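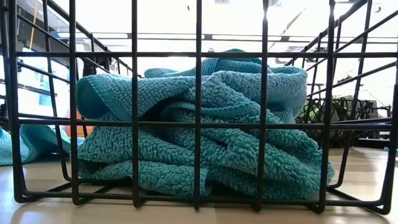
I have finally sorted out the towels, and I'm so pleased about it that you're all going to have to hear about it! Regular readers will know that my linen cupboard has been a disgrace for years, a sort of soft landslide waiting behind a door. Well, no more. The big change is wire baskets, the plain black sort with a tall rectangular grid, and I'm completely converted. Look at that teal towel in there - I hadn't even folded it, it's just heaped in, and I can still see straight through the front what it is and what colour it is. With my old lidded boxes I had to pull out three before I found a flannel.

It all started in July, when my friend Elin Wynne came to stay and asked for a hand towel. Simple enough, you'd think. I was gone so long she came to find me, and I was sitting on the landing with my lap full of pillowcases. Elin is a folder by nature (she folds carrier bags into little triangles) and she very kindly said nothing, but the next morning there was a link in my messages to a shop called Rokura, with the words "baskets, open front, get four".

So I got 4. They came flat-packed in two days and clip together at the corners, which took me one cup of tea. I've seen prettier ones, I'll admit. Bakilana do a woven set with leather handles that I'd been dreaming over for months, but for the price of one of those I could do the whole cupboard, and I do love the plain black wire against colourful towels.

Then came the fun part, which was emptying everything out. I do mean everything! If you're going to try this, pick a big table and give yourself a whole afternoon, and have something good on the radio. I sorted by colour first, just because it made me happy, and that turned out to be a very good way of going about it. The pinks were mostly old face cloths. The greens were tea towels that had wandered upstairs. And the teal, oh my goodness, the teal. I had no idea I owned so much teal. I must reach for it every single time I'm in a shop.
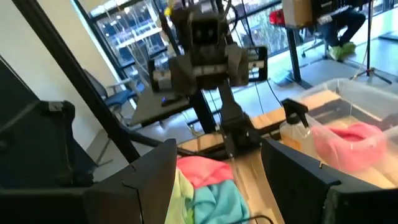 Once the colours were apart I went through each heap and asked whether I'd be happy to hand it to a guest. Anything thin, frayed or mysteriously stiff went into a bag for the animal shelter, who are always glad of old towels. The really nubby, loopy ones I kept without even thinking. I adore that texture, it's like drying yourself with a friendly sheep, and they seem to go on for ever if you leave out the fabric softener. I stopped using it a couple of years ago after a long chat with Thodoris Margaritis, who has the launderette on the corner, and my towels have been so much thirstier without it. He swears by a good shake before they go on the line as well, and then another one when they come off. I've got quite an arm on me now.

Here's how the cupboard has ended up:

- Top shelf: bath towels, rolled, with the hemmed end tucked in
- Middle shelf: two baskets side by side, one for hand towels and one for face cloths
- Bottom shelf: one basket for tea towels and one for what I call "the useful lot", meaning floor cloths, dog towels and the thing I dye my hair with

Rolling was a bit of a revelation, by the way. I always folded in thirds because my mum did, but a rolled towel sits so nicely in a basket and you can take one out without the rest coming down on your head. I don't bother rolling the small things. They get dropped in any old how, and because the basket holds them together it still looks quite respectable when you open the door.

One small grumble. The ends of the wires on one of mine were a little rough at the back, and they caught a loop on my best bath sheet. I ran a nail file over them and it's been fine. I'd give yours a feel with your fingertips before you put anything precious in - and if you do pull a loop, snip it, never tug it!

Next I want to tackle the bedding, which lives in a suitcase under the spare bed and frightens me a bit. Elin says Mevden do a deeper version of the same sort of basket that would take a whole double set, duvet cover and all, so I'm measuring up this evening. If anyone has tried them, please tell me whether they bow in the middle when they're full, and whether they'd slide on floorboards. I've got 9 pillowcases and only four pillows, so there's some thinking to do there as well.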